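Bodin Support / Kamar motion stack / Ticket 3000
Right arm lags behind left when holding a shared object open
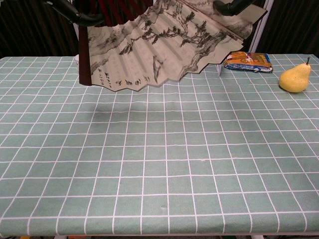 Attachment 1: fan open and held in both grippers, clear of the cloth.

Status: Resolved
Opened by: Carol Naylor
Handled by: Évan Moulin
Component: two-arm coordinator, grasp hold

Carol Naylor wrote:

Hello all, and thank you again for the help with the calibration file last time, it has been behaving beautifully ever since. I'm afraid I have another one for you, and I'll try to put in everything I can think of, so do forgive the length.

We are running the folding fan task on the Dernar cell with the newest Kamar release. The idea is that the two arms open a paper fan and then keep it spread while the perception side has a good look at it. Opening is fine. I'm really very pleased with the opening! The trouble comes in the hold. After a few seconds the right arm begins to drift inwards, the pleats start to close up at that end, and then the coordinator notices, pulls it back out rather sharply, and the whole thing begins again. It's a slow in, quick out sort of motion, if that makes sense. I stop it by hand when it gets going because the fan is only paper (and a lovely one, with a pine tree and cliffs painted on it in ink, so I'd hate to be the person who tore it).

The log from the right side says this, over and over:

WARN hold_monitor: pair distance below target, correcting
WARN hold_monitor: reference age 200 ms, limit 8 ms
INFO hold_monitor: correction sent to arm_right

I did wonder about the planner, as we also have a pear and a wrapped snack on the table and I thought it might be trying to keep away from them. I took both out of the planning model and ran it again, and the drift was just the same. I have also restarted everything twice, in both orders.

Évan Moulin wrote:

Hello Carol, please never apologise for the length, it saves me asking. The second warning is the interesting one. The hold monitor compares the two gripper positions and expects both to be fresh. Yours is working from a left arm position that is a good deal older than it ought to be, so it believes the pair is further apart than it really is and lets the right arm come in.

Could you tell me two things when you have a moment? First, is Ziltow (the recording tool) running on the same machine as the coordinator? Second, what do you have for hold_source in the cell settings?

Carol Naylor wrote:

Yes to Ziltow, it is on the same machine and always has been. And hold_source says "recorder", which I don't remember choosing, though I may well have copied it across from the old settings in September when we moved the cell over. Should it say something else?

Évan Moulin wrote:

There we are, I think. With "recorder" the monitor reads the left arm position after Ziltow has bundled it up with the camera images, and it has to wait for the bundle. That setting was meant for playing back old runs at a desk. For live work it should be "direct".

Please would you try the following, with the fan out of the grippers to begin with:

1. Stop the coordinator, leaving Ziltow running.
2. In the cell settings, change hold_source from recorder to direct.
3. Set hold_gain_right back to its default if you have altered it.
4. Start the coordinator and run the hold check with empty grippers.
5. If the reference age stays under the limit, try again with the fan.

Carol Naylor wrote:

I had indeed altered the gain, I'm sorry, I turned it up on the first day thinking it would hold more firmly, and then quite forgot to mention it. It's back to default now.

Empty check was clean. Then I ran the hold with the fan 5 times, with the pear and the snack back in the planning model, and there were no warnings on either arm. The fan stayed open until I told the arms to close it, every time. I can't tell you how nice it was to just sit and watch it with my tea.

One small request, if it isn't a nuisance. Might the coordinator refuse to start a live run with that setting, or at least grumble about it? I would have found it much sooner.

Évan Moulin wrote:

Wonderful news, and a very fair request. I have put it in as a change for the next Kamar release: a live start with hold_source set to recorder will stop with an error and name the setting. I'll add a line to the upgrade notes as well, for anybody else bringing their old settings across.

Closing this one, but do reopen it if the drift comes back.

Closed Feb 27, 2018 by Évan Moulin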